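Visita à Nindov: um dia inteiro a cheirar madeira

Segunda-feira, 8 de junho de 2020

Há meses que eu andava a adiar esta viagem. Estava marcada para abril, depois ficou sem data, e quando finalmente chegou o e-mail a dizer que a fábrica voltava a receber visitantes em grupos pequenos respondi em menos de um minuto (a sério, ainda estava a beber o café). A Nindov faz móveis de madeira maciça e folheada, fica no fim de uma estrada municipal cheia de curvas e abre as portas uma vez por ano a quem quiser ver como nasce um armário. Para quem, como eu, passa os fins de semana a lixar cadeiras velhas na garagem, isto é o equivalente a um bilhete para a final!

Éramos 8 no grupo, todos de máscara, com um frasco de gel à entrada de cada pavilhão. A visita começa no parque de toros e eu teria ficado contente só com essa parte. Carvalho, castanho, freixo e uma pilha de nogueira que me fez parar tanto tempo que tiveram de me chamar. Os toros ficam à sombra, separados por espécie, com os topos selados com cera para não abrirem fendas enquanto perdem água. Eu sabia isto dos livros, mas ver a cera amarelada em fila, toro atrás de toro, é outra coisa.

Depois vem a serração, que é barulhenta e maravilhosa. O guia explicou a diferença entre serrar o toro em fatias paralelas e serrá-lo em quartos, e passou de mão em mão duas amostras do mesmo carvalho, cortadas das duas maneiras. Na primeira, o veio faz aquelas chamas em V que toda a gente conhece das mesas de jantar. Na segunda corre direito, de uma ponta à outra, com umas manchinhas brilhantes atravessadas que são os raios medulares. A madeira cortada em quartos desperdiça mais e custa mais, mas empena muito menos, e é por isso que a Nindov a guarda para portas e gavetas.

O secador foi a surpresa do dia. Eu imaginava um forno, uma coisa quente e rápida, e afinal são câmaras enormes, silenciosas, onde as tábuas passam semanas. Estão empilhadas com ripinhas pelo meio para o ar circular, e as ripinhas têm de ficar alinhadas na vertical, umas por cima das outras, senão a tábua de baixo fica ondulada. Na câmara que vimos estavam 355 tábuas de freixo, número escrito a giz na porta, com a data de entrada ao lado. Perguntei se alguém confirmava a humidade à mão e sim, todos os dias, com um medidor de agulhas espetado sempre nas mesmas peças de controlo. Adorei o pormenor do giz.

A seguir ao secador passámos para a sala dos painéis e aí é que eu perdi a compostura. Cada painel largo é feito de tábuas mais estreitas coladas lado a lado, e há uma pessoa cujo trabalho é escolher a ordem. Dispõe tudo numa bancada, recua, troca duas, vira uma ao contrário, recua outra vez. Procura que o tom passe de uma tábua para a seguinte sem saltos e que o veio corra no mesmo sentido. Fiquei a olhar como quem olha para alguém a montar um puzzle, e só à terceira troca é que percebi porque é que uma das tábuas estava mal. Era mais vermelha. Depois de perceber, já não conseguia ver mais nada!
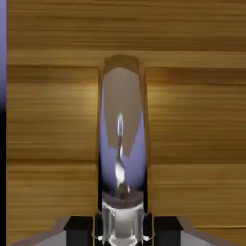
Veio corrido, entre o mel e o chocolate.

Falou-se também da colagem. Cola branca, nada de exótico, e grampos apertados alternadamente por cima e por baixo para o painel não fazer barriga. O guia insistiu que o erro mais comum dos amadores é apertar demais, porque a cola sai toda e a junta fica seca. Senti-me pessoalmente visado. Tenho em casa um tampo de mesa que abriu exatamente assim no inverno passado e que eu, claro, atribuí à cola.

O almoço foi na cantina Dirow, do outro lado da estrada, que serve operários e visitantes às mesmas mesas corridas. Sopa de feijão com couve, arroz de frango, pudim. Comi por 5 euros e repeti a sopa. Se forem, cheguem antes do meio-dia e meia, porque a essa hora toca a sirene da fábrica e a fila vai até ao passeio.

À tarde vimos a montagem, e confesso que foi aqui que aprendi mais coisas para levar para a minha garagem. Os armários da linha Chornovol, a mais antiga da casa, ainda têm portas de caixilho e almofada: uma moldura de quatro peças com uma ranhura por dentro, e um painel solto encaixado na ranhura. Solto mesmo, sem uma gota de cola. O painel incha no verão e encolhe no inverno, e a moldura fica quieta. É uma solução com séculos e continua a ser a melhor que alguém inventou. O guia abanou uma porta ao pé do meu ouvido para eu ouvir o painel mexer — um toc muito leve, quase nada.

Aprendi também que se deve dar o acabamento ao painel antes de o encaixar. Se for depois, no primeiro inverno seco aparece um friso de madeira crua à volta, onde a tinta não chegou. Já vi isso em dezenas de móveis e nunca tinha percebido de onde vinha.

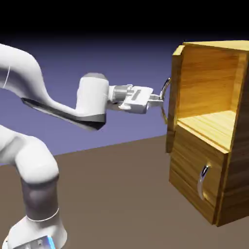

Créditos da imagem: Nindov / divulgação

As ferragens mereciam um texto só para elas. Há uma parede inteira de gavetinhas com dobradiças, corrediças, fechos de esfera, fechos de íman e puxadores. Deixaram-nos experimentar as dobradiças em pequenas portas de demonstração e ficámos ali tempo demais, a abrir e a fechar como crianças. A dobradiça de copo regula-se em três direções com uma chave de estrela, e vi o guia endireitar uma porta torta em meia dúzia de segundos. Na minha cozinha há uma que está torta desde que mudei de casa. Vou tratar dela esta semana, prometo.

O acabamento é feito numa sala fechada, com ventilação forte, e só se vê por uma janela. A Nindov usa um óleo de cera chamado Pultinex, aplicado a pano em duas demãos finas, com uma lixagem de grão 220 no meio. Deram-nos uma tabuinha de castanho a cada um e um pouco de óleo num frasco para experimentarmos na mesa cá fora. Que prazer ver a cor a acordar! A madeira passa de um bege sem graça para um dourado fundo em dois movimentos do pano. O segredo, disseram-nos, está em tirar o excesso passado um quarto de hora, mesmo quando parece que não há excesso nenhum. E os panos usados vão estendidos ao ar livre ou para dentro de água, nunca amarrotados no lixo, porque o óleo aquece ao secar e pode pegar fogo. Escrevam isto na parede da oficina, por favor.

No fim há uma lojinha, com os restos de produção a peso. Eu tinha jurado que não comprava nada. Saí com um saco de pontas de nogueira, dois puxadores desirmanados e uma tábua de freixo que teve de vir atravessada no carro, com a ponta entre os bancos da frente, a bater-me no cotovelo em cada curva daquela estrada.

Algumas notas para quem quiser ir: a inscrição faz-se por e-mail e as vagas desaparecem depressa. Levem sapatos fechados, que sem eles não passam da receção. Dão tampões para os ouvidos à porta da serração, mas eu levava os meus e não me arrependi. A visita dura o dia todo, há bastante tempo de pé e só existe um banco, no parque de toros. Pode-se fotografar em quase todo o lado menos na sala de acabamento. E levem dinheiro trocado para a loja dos restos, onde não há multibanco.

A tabuinha de castanho está agora na minha secretária, já com a segunda demão. Falta-me decidir o que fazer com a nogueira. Estou inclinado para uma caixa pequena, com tampa de caixilho e o painel solto lá dentro, a fazer toc.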